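Learning Center > Young Readers > People and Machines at Work

Print this page | E-mail this page

When a Robot Joins the Sorting Room

Last updated 18 August 2024

The Laitinen Tool Library in Munberg lends tools and household items to families, schools and clubs. People borrow a screwdriver or a clamp, use it at home, and bring it back. Last year the library lent out 1025 different items. Every one of them had to be checked and put back on the right shelf.

The place where this happens is called the sorting room. Until January, all of the sorting was done by hand. Now the library is preparing to share part of the job with a robot arm named Pritari. When a machine does a job, or part of a job, with little help from a person, we call it automation.

What is hard about sorting?

If you have ever cleaned up a very messy bedroom, you know something about sorting. Your eyes find a thing, your brain decides what it is, and your hand picks it up. You can do all of this in a moment, and you hardly notice that you are doing it.

For a robot, each of these steps has to be worked out. A cup is round and hollow. A screwdriver is long and thin at one end and thick at the other. A spring clamp has two handles that spread apart, and there is a gap in the middle where a careless gripper could close on nothing at all.
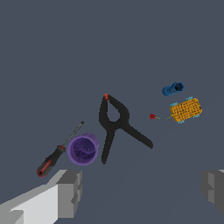 Small items bring their own problems. A bead or a little socket can be hidden by something bigger, and it may roll when it is touched. The people in the sorting room have learned over many years how to handle such things. Much of what Pritari needs to learn comes from watching what they do and asking them why they do it that way.

Practice on a computer

A new worker at the library spends the first days learning. A robot needs to learn as well, and its first lessons take place inside a computer. Engineers build a model of the arm, the work surface and the objects. This kind of practice is called a simulation. It is a little like a video game, but the rules are meant to be close to the rules of the real world. Objects should fall, tip and slide much as they would on a real table.

In a simulation, the robot may drop a cup 70 times and no cup is broken. The engineers can put every object back in its place and begin again. They can also move the objects, so that the robot does not simply learn one arrangement by heart.

Pritari has a gripper with 2 fingers. To hold something, the fingers must be on either side of it, and they must be far enough apart before they close. 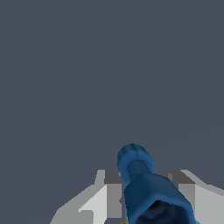
You can try this yourself. Use only your thumb and one finger, and pick up a pencil, a mug and a sponge. Notice where you place your fingers each time. Most people choose a different place for each object – and they turn the wrist as well.

The arm must also plan how it will travel. It has to reach the object it wants without bumping into the others. Engineers look at this from more than one direction. A view from close to the fingers helps with the last small movements. A view from farther back makes it easier to follow the whole arm and the objects near it.

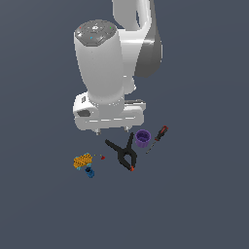

What changes for the people?

Many children ask whether a robot will take a person's job. It is a fair question, and the answer is different in every workplace. Some jobs do become smaller or disappear when machines arrive. At the Laitinen Tool Library, no one in the sorting room will lose a job this year, but the work will change in 3 ways:

- There will be less lifting and bending. Sorting for a whole day can make a person's back and wrists sore.
- There will be more checking. A person must still decide whether a tool is safe to lend again.
- There will be new things to learn. The staff are taking a course at the Nerik Training Center, where they learn to start the arm, stop it, and report a mistake.

The staff were also asked which tasks they wished to keep. Almost all of them chose repairs. They like to take a broken tool apart and find out what is wrong with it.
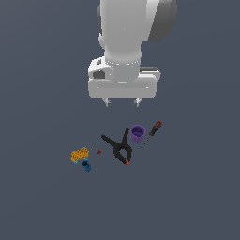

Safety rules have been written as well. People must stay behind a yellow line on the floor while the real arm is moving. A large stop button will be placed at each end of the work table, and any worker may press it at any time without asking first.

Not everyone feels the same way about the change. Some workers look forward to it. Others are worried that the room will be less friendly, because they enjoy talking while they sort. The library has agreed to meet with the staff every month to hear what is going well and what is not.

Words to know

Automation: using machines to do work with little help from people.
Gripper: the part of a robot arm that takes hold of things.
Simulation: a computer model used for practice or testing.

Talk about it

Think of a job that is done at your school every day. Which parts could a machine do? Which parts should a person do? Ask someone who does that job what they think.

Related pages

How a Library Keeps Track of What It Lends
Why Machines Have Stop Buttons
Jobs in Munberg, Then and Now
Visiting the Nerik Training Center: Notes for Classes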